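Unit 13: Writing on Small Whiteboards
Course notes, Womham Adult Learning Centre
Room 14

These notes go with the practical session. Bring them with you, along with a dry-wipe marker with some life left in it. Spare markers are in the top drawer by the door, but they go quickly.

1. The board

A small board behaves differently from the big one on the wall. It is light, it slides, and it is usually lying on a table when you write on it. Check which way round you want it before you take the cap off. A board at a slight angle suits many people, in the same way that they turn a sheet of paper, but the writing should still run along the long edge of the board and not along the edge of the table.

If the board has feet or clips on one edge, keep that edge towards you.

2. The marker

Use a marker made for whiteboards. The Dandska fine ones (order code 3214) are what we keep in stock. Dark colours read best: black, dark blue, dark green. Yellow and orange are for underlining only.

Hold the marker a little further back than you would a pen. Your hand must stay off the surface, or it will wipe out what you have written. Left-handed writers will find this harder -- try turning the board further, and start with short words.

3. Letters

Begin with a capital and make it large. Straight strokes first: M, N, E, L. The lower-case letters should come to half the height of the capital or a little more. Most beginners let the word climb as it goes along. This matters less than uneven spacing, so leave it alone until the spacing is right.

Lift the tip clear between letters. A tip that rests on the board while you think leaves a dot, and dots are slow to dry.

4. One word at a time

For the first exercise we write a single short verb in the upper left part of the board and leave the rest blank. Verbs for this week: Move, Stop, Turn, Wait, Lift. 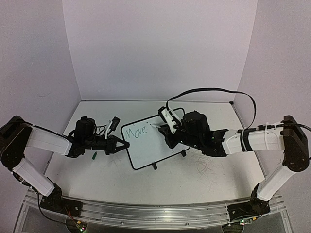

Leave enough space to the right of the first word for a second one of the same size. When you are happy with the first, add the second on the same line, then read both from the other side of the table. If a letter can't be made out from there, wipe that letter only and do it again.

5. Cleaning

Dry cloth first, then the spray if there is still a shadow. Don't use paper towels, which scratch. Put caps back on until they click and store the markers flat.

For next time

Write your own list of five verbs and practise them at home. Lined paper will do if you haven't got a board. We start on numbers next, beginning with 4000, so look at how you form your zeros.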